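Week 2 notes: Friction, or why things stay put

Updated 14 Aug 2025

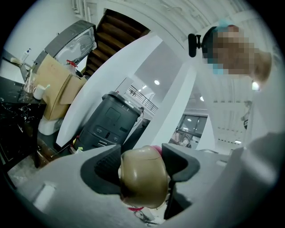 A rounded object between two finger pads.

Okay, so last week we got through Newton's laws faster than I planned, and a few of you asked for something written down before the problem set. These are my own notes, typed up from the board and tidied a little. If they disagree with the textbook, go with the textbook and then come tell me.

I want to start with static friction, which I think gets a raw deal in most intro courses. People memorize f = μN and move on. But that formula only gives you the biggest value static friction can reach! A book lying on a level table has zero friction on it. Push it gently sideways with 2 newtons and it stays where it is, so friction is 2 newtons. Friction matches your push until it runs out, and the place where it runs out is μN. Please write "less than or equal to" in your notes. I take points off for this every single year.

Let's do the squeeze problem, because it comes back on the December exam in one costume or another. You hold something still between two vertical surfaces, pushing in from both sides with the same force N. Gravity pulls down with mg. Friction acts upward at each surface, so there are two friction forces (everybody forgets the second one), and the condition for holding on is

2μN ≥ mg

Try it with numbers. Say the weight is 50 newtons and μ is 0.5. Then N has to be at least 50 newtons on each side. Cut μ in half and you have to squeeze twice as hard. Notice that the contact area never showed up. In this simple model it doesn't matter whether you touch with a fingertip or a whole palm, and I know that feels wrong. Soft materials really do break the rule — rubber especially — and we'll get to that when we talk about what surfaces look like close up.

The lab goes with all this. You'll be using the Skindine ramps, the ones with the brass hinge, and the Rissanen force sensors. Zero the sensor before every run, with nothing hanging on it. Raise the ramp slowly until the block lets go, read the angle, and use μ = tan θ. I'd like a good pile of trials from each group, and don't throw out the ones you don't like. The Nerkimov software will happily save 200 data points a second, far more than you need, so turn it down to 50. One group last year handed in a table with 3,115 rows and no graph. I did read it. I wasn't cheerful.

Kinetic friction is the easy sibling. Once things slide, f = μN with a plain equals sign and a smaller μ, and it points against the sliding. That drop from static to kinetic is why a heavy box lurches when it finally gets going, and also why a violin bow makes a sound at all (I'll bring mine if I remember).

For next time: read the section on inclined planes, do the first half of the Drelance worksheet, and draw a free-body diagram for every problem, even the ones that look silly. Room is the same. Bring a calculator that does tangents in degrees, and check the mode before you blame the ramp.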